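Stutus Robotics Club

The Stutus Robotics Club is a student club devoted to building and programming small robot arms. It meets in the old music room at Lamptey, a secondary school, and is best known for its yearly two-arm project, in which teams of beginners spend the whole school year teaching a pair of arms to share a job. The club is open to any student, with or without experience, and members are fond of saying that the only thing you need to bring is patience (and a snack, as the late meetings tend to run well past dinner).

History

The club was started by Beverley Donnelly, a math teacher who had been given the use of the music room for 2 afternoons a week and wanted to put it to good use. The first members worked mostly with wheeled robots that followed a line of tape, and for a long while that was all the club did. The change to arms came when Onni Mäkelä, then a student, talked the group into saving up for one. The money came from a bake sale and a grant of $2,000 from Vesurico, a local parts supplier, and there was enough left over to buy a second arm soon after. The grant letter still hangs by the door, a little faded but much loved.

Membership grew slowly in the years that followed. A total of 289 students have signed the club's guest book, which doubles as its membership roll, and quite a few of them have come back after graduation to help out on build nights.

Organization

New members join in October and are placed in teams of 3, usually mixing an older student with two newcomers. Shayne Treloar looks after the mechanical side of things and teaches the 3D printing class, where everyone learns to draw, print and (more often than they would like) reprint their own brackets. Programming is led by Erhan Polat, who wrote the club's handbook, a friendly and rather lengthy document that is passed down from team to team with notes in the margins.

The two-arm project

The yearly project asks each team to get two arms working over the same patch of mat without bumping into each other. Teams begin by moving one arm by hand through simple reaches, then add the second arm, and only after that do they bring in the cubes. The cubes carry square printed markers that a camera can pick out, so that the software can work out where each one sits and which way it is turned. 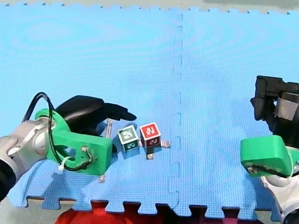 Two arms with green 3D-printed brackets and black grippers at the play mat, with a green and a red marker cube between them.

Much of the year goes into the less glamorous parts of the work, such as tidying cables and measuring the mat again after somebody has moved it. Teams keep a written log of every try, good or bad, and the logs are read aloud at the spring open evening — a tradition that parents seem to enjoy at least as much as the robots themselves.

Jakent Cup

The Jakent Cup is the club's own friendly contest, held at the end of the school year. Each team shows a short routine of its own choosing, and points are given for smooth movement, careful planning and how clearly the students explain their work. Tipene Paewai, a former member, made the trophy out of worn-out motor parts. The winning team keeps it over the summer and adds one small piece to it before handing it back.

See also

Educational robotics
Robot arm
Fiducial marker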